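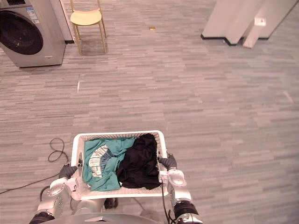

What did we hope to learn by opening the laundry room to visitors? We wanted to know which parts of a household task people would ask to see a second time, and whether their requests matched the parts we ourselves found difficult.

The Hesidbridge open day was held on January 31, 2023, and we remain grateful to everyone who came out on a cold Tuesday to spend part of it with us. We welcomed 40 visitors, most of them from Chisholm and Comer, and they were kind enough to leave us 871 written remarks (a good many more than we had paper ready for!). The demonstration used the Clokier room, with its washing machine, its chair and its stretch of gray carpet, and the task was carrying clothes in a basket held by both arms. Dilani Seneviratne talked the groups through the session and took questions as they came, which made for a slower afternoon and, we feel, a much friendlier one.
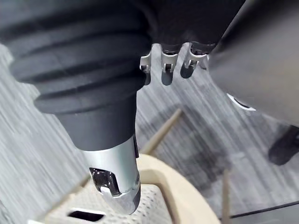 Figure 1. Wrist view, with the metal tip over the chair seat.

4.2 Remarks on the Wrist View

We had expected the basket to get most of the attention, and it did draw its share, but many visitors lingered over the wrist view and wanted to talk about the seat with its tiny holes. Two of them, both retired tailors, wondered how a sleeve might behave if it were laid across a surface like that one, and we have been turning the question over ever since. Remarks of this sort were grouped under "contact" and are treated together with the replies to our October questionnaire in the next section.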